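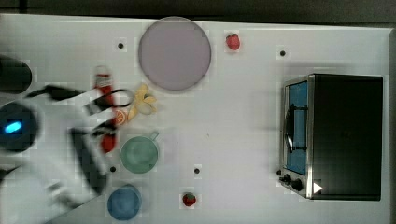 I promised a few of you I'd write up the play kitchen, and then January got away from me the way it always does, so settle in with a cuppa because I've been saving up my thoughts (and there are rather a lot of them, sorry Mum).

The first bits of our set date from 2016, when my eldest was small and I found a box of play food at the Stenemthorpe market on a Sunday morning. I only meant to buy tomatoes. I came home with a bag of pretend groceries and no tomatoes at all, and we had toast for tea. Since then the collection has grown the way these things do, a cup from a cousin, a plate from the op shop, and two years of birthdays where everybody seemed to have had the same idea.

## The food

The banana is the favourite and always has been. I love that it's made with the peel already coming away, because little kids are so proud of a peeled banana. The orange is cut so you get all the segments showing, and it has been served to me as a biscuit, a pizza and, once, a wheel. Then there are the strawberries, which are tiny and therefore always under the couch.

And the sauce bottle! Every meal at our place gets sauce, including the strawberries, including the cup of tea.

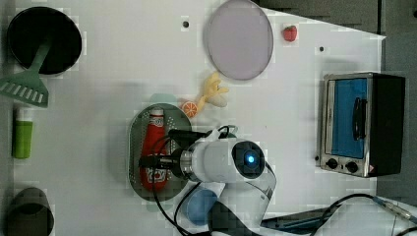 *Sauce on the metal tray, with the banana and orange waiting their turn.*

My neighbour Vilja Vuorinen came over while I was sorting and told me she'd kept her own children's play food for so long that it's now on its second lot of grandkids. She thinks the trick is to have fewer things and proper-sized dishes. I think she's right about the dishes. A big plate gives them somewhere to put everything, and ours is a soft sort of mauve that I'd happily have in the real cupboard.

## Dishes and things with holes

The colander gets more use than I ever expected. Pasta has never been near it, but it's been a hat, a boat and a bed for a bear. I like the minty green of it too, and how the colours all sit together on a white table. The green and the blue go beautifully with the mauve, and I can't claim to have planned any of that.
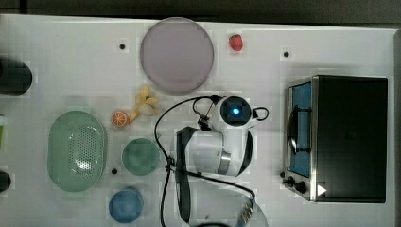 ## The oven question

Right, the toaster oven. I went back and forth on this for weeks. There was a lovely wooden one at Sturnside for $226, which made me laugh out loud in the shop, and I very nearly talked myself into it anyway. My sister reckoned I should skip the oven and let them use a cardboard box, and we did do that for a good long while, with knobs drawn on in texta.

But a door is a wonderful thing when you're four. Opening it, shutting it, telling your brother he can't open it because the cake will sink. I do like the black one with its two little knobs and the blue inside, 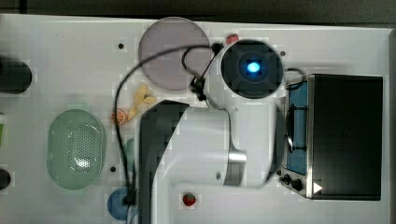

and I've come round to the idea that it should live at the right-hand side of the table with the door facing in, so that the plate is an easy reach and there's room in the middle for whatever is being cooked. We tried it at the back for a bit and there was a lot of leaning and a lot of shouting.

Packing up is still a work in progress. I've been putting the small food in one tub and the dishes in another, and the tubs go on the bottom shelf where everyone can reach them. It lasts until breakfast most days. If you've found a good home for very small strawberries I would love to hear it, pop it in the comments, and next time I'll tell you about the tea towels.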